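Sketley adds 4 new wall murals to its spring range

Sketley, the wallpaper line from Covetti, is back in March with four new murals for kids rooms, hallways, wherever. Drawn by Jocelyn Lapointe. Ink lines, big animals, lots of leaves.
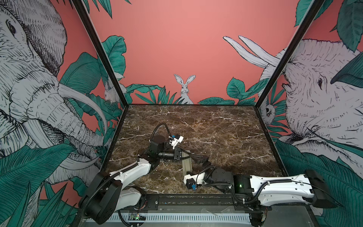 Elephants and rabbits on a pink ground.

"People want walls with some nerve," says Lapointe. "Two years of drawing, almost 1000 sketches — glad its out."

Paste-the-wall, wipes clean with a damp cloth. Samples free thru March, one per houshold.

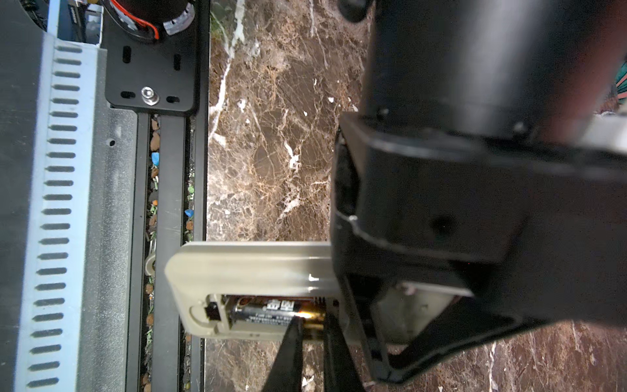
Dark brown marble with white veining.

Trade orders and press samples: Tyson Pelletier, Covetti.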